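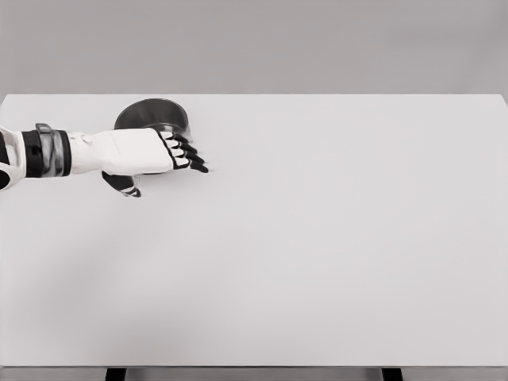

Dunkle, runde Schale auf weißer Tischplatte. Abdruck honorarfrei bei Nennung: Auktionshaus Quaye

Auktionshaus Quaye versteigert Keramiksammlung Grellari

Nurkau. Das Auktionshaus Quaye bringt im August die Sammlung Grellari zum Aufruf. Sie umfasst 106 Lose mit europäischer Studiokeramik, überwiegend Steinzeug der Nachkriegszeit, dazu 11 Lose mit Fachliteratur und alten Ausstellungskatalogen. Die Familie Grellari hat die Stücke über drei Generationen zusammengetragen und gibt sie nun geschlossen ab.

Einen Schwerpunkt bilden Gefäße aus der Werkstatt Vetby, darunter zwei Bodenvasen mit Ascheglasur, die zuletzt vor dem Umzug der Werkstatt öffentlich gezeigt wurden. »Die meisten Arbeiten waren noch nie im Handel«, sagt Bianca Lungu, Leiterin der Abteilung Kunsthandwerk. Den Katalog hat Kekeli Bawa bearbeitet. Restaurierungen und Brandrisse sind bei den einzelnen Losen vermerkt, Zustandsberichte werden auf Anfrage verschickt.

Die Vorbesichtigung findet in den Räumen in Nurkau statt, täglich von 10 bis 17 Uhr. Gebote sind im Saal, schriftlich und telefonisch möglich. Telefonische Gebote bitte bis zum Vortag der Auktion anmelden.

Pressekontakt: Auktionshaus Quaye, Nurkau, Bianca Lungu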